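Duman: a small-objects tidying collection
README, revision for March

Maintained by Kinga Hegyi and Bláthnaid Ó Briain. Questions about the task list go to Estela Valdebenito.

What is in the collection

Duman is a set of recordings of ordinary tidying done on one wooden tabletop. The things being tidied are small and everyday: charging cables, bits of glassware, boards, bins and boxes. There are 89 recordings in this revision. The previous one had 80, and all of those are still included, with the same names.

Each recording has a folder of its own. Inside is the video, a plain text note giving the starting layout, and a second note giving the layout at the end. The notes are written by hand, so spelling varies. Kinga has standardised the object names but not the rest.

Cables and the bin

Cables make up the largest group. They are kept in a low-walled plastic bin, and the usual job is to get them into it or out of it without leaving a knot. In the notes a cable is "coiled" if its loops lie together and "tangled" if you would need two hands to part it from its neighbours. Where a bundle mixes both, we write "tangled". The bin is always called "pink bin" in the notes, though it can look closer to red in strong light.
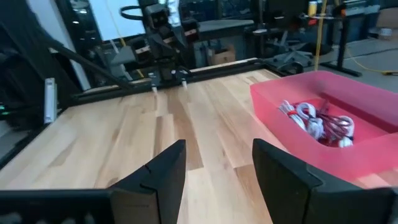
Fig. 1. White and dark red cables in the bin, right-hand side of the table.

Cable colour is recorded once per bundle, lightest first. Length is not recorded. Estela measured the first few and gave up when the braided ones kept coming out different depending on how hard she pulled.

Boards and glass

A smaller group of recordings has a flat board on the table. The board gives the glass pieces somewhere to go, and the end note says whether they are on it, partly on it or on bare wood. Handling speed varies between recordings and has not been evened out.

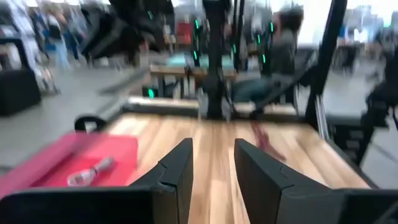 Reading time for the remaining sections: 2 min

The red board is entered as "red board" even when it has been pushed up to the side of the table. Glass items are entered as "clear glass, small" with a word on how they lie, such as "neck to the right". Please don't guess at what a piece was made for. Graciela Domínguez went through the older notes and took out "vial", "bulb" and "dropper", which three of us had been using for the same object.

Clear glass is hard to pick out against pale wood, and easier against the board. If you are drawing outlines by hand, allow extra time for the glass recordings and have a second person check them. Blurred passages should be left unmarked.

Naming rules

Names describe what is on the table at the start. The order is container, then cables, then anything else. An object that only appears later goes in the end note and is left out of the name. Numbers run from 200 upwards for recordings added in this revision.

Sarkus, the earlier collection, used a different scheme and the two should not be merged without the conversion list in the tools folder.
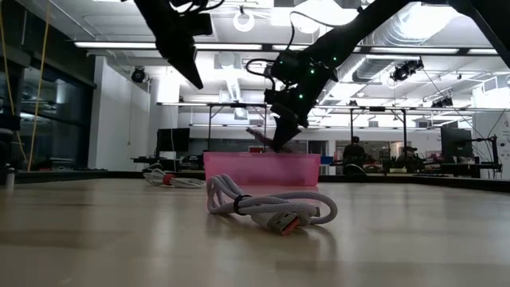

Ties and bands caused most of the disagreements when the labels were checked. Khanyisile Joubert argued that a tie is part of the cable, and Bláthnaid wanted it listed as a separate object. We settled on listing it with the cable but giving its colour, because two white cables are otherwise hard to tell apart in the notes. So the pair lying in front of the bin are entered as "white braided, black strap" and "white, red band". The connector is added if it can be seen, in this instance silver USB-A with an orange-red tongue on the black strap cable. A tie that has come off and is lying alone on the wood gets its own line.

Known problems

The words "box" and "bin" were swapped in several early notes. A bin has an open top and low walls.

Small items standing further back than the bin are often missing from the starting layout. We have not gone back to add them.

Recording 90 in the old Sarkus numbering was copied across twice. Use the first copy.

Changes since the last revision

Glass recordings added.
Object names standardised.
Strap and band colours added throughout.
Conversion list for Sarkus names updated by Graciela.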